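**Stainless steel** is a family of iron alloys that resist rust, used widely in kitchens for sinks, bowls and counters.

## Properties

The chromium in the metal forms a thin film on the surface – it renews itself when scratched.

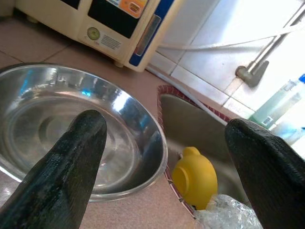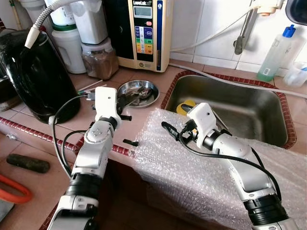

*Stainless steel in kitchen use: a round bowl (first) and a sink set in a tiled counter (second).*

## Grades

Most cookware is made from the 300 series, which contains nickel. The 400 series is magnetic and costs less. Grades of the 200 series replace part of the nickel with manganese.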